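Sports Coaching, Module 2
Handout 7: Planning the warm-up for a mixed-ability group
Tutor: Parveen Butt

Please read this before the practical in the Rostberg hall. We start at 19:00 and the doors are open a little earlier.

A warm-up has to prepare the body for the work which follows it. If the main part is squats and rowing, then hips, ankles and shoulders need the most attention. Begin with easy movement, for example walking or slow skipping, until the breathing becomes deeper. Long static stretches we leave for the end of the session.

In a mixed group some members will be beginners and others will train for years already. Give one task with two levels - the same squat, but to a box or to full depth. Then all people stay together and no person feels separated.
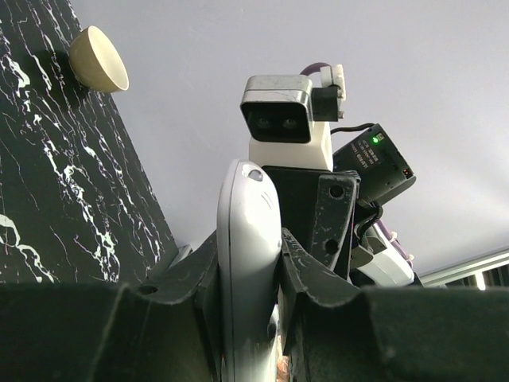
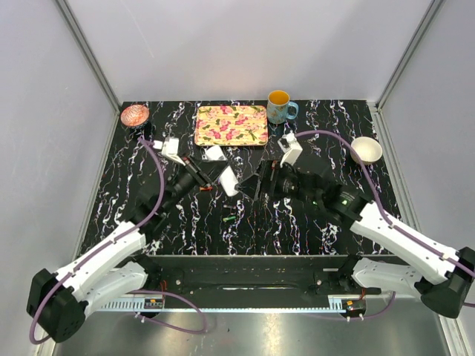

Speak less than you think is necessary. Show the movement once from the front and once from the side, then let them try. Correct one point at a time, and begin with the feet.

For next time: write a warm-up for the Firkell beginners' group and bring it on paper. Jiahui Cai and Arsalan Kazmi will lead theirs first.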